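Finally got myself out to the Lurside open afternoon in October, and I'm so glad I did. I'd been promising to go for two years! Coffee was terrible, parking was free, and the Guvitz people let us stand a lot closer to things than I expected (behind the yellow line, mind you, and they were strict about that line).

The talk first. It was all about their cell rules, which sounds dry, but I took 14 pages of notes. They work to a house document called Plomadlow, and the bit that got the room going was speed limits. Collaborative arm or not, they do a fresh risk assessment every time the tool or the part changes. A rounded joint is one thing, a thin edge of sheet metal moving at head height is quite another, and the arm being rated for working beside people doesn't cover whatever it's holding. I wish my own workplace had that on the wall. 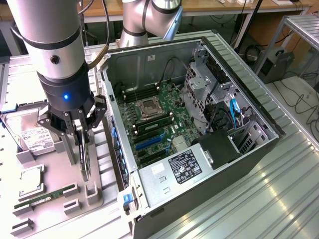
My favourite rule was the one about fixtures: every part gets its own pocket, and no part goes back in a pocket it didn't come from without an inspection. On the computer bench you could see the sense of it straight away, with the hard drive, the CPU and the RAM module each sitting in a set spot on the grey tray beside the open Dell tower. They also want the socket lever open and checked before any processor is moved, and static grounding signed for at the start of each shift. I asked about two arms sharing one case, and the answer was that each has its own zone, with the overlap locked to one arm at a time. Simple enough, though the paperwork behind it is a fat binder.

Then on to the Zariņš stand for the logging side. Their record for the bench was up to entry 3891, every stop and restart with a reason typed in, even the dull ones (somebody leaned on the gate). I argued a bit about whether people really read them. They say yes, monthly. Hmm.

The doors closed at 1830 and I was still asking about gripper force checks. I've come home with a draft checklist for our own shop, and I'm going back for the spring one if they'll have me.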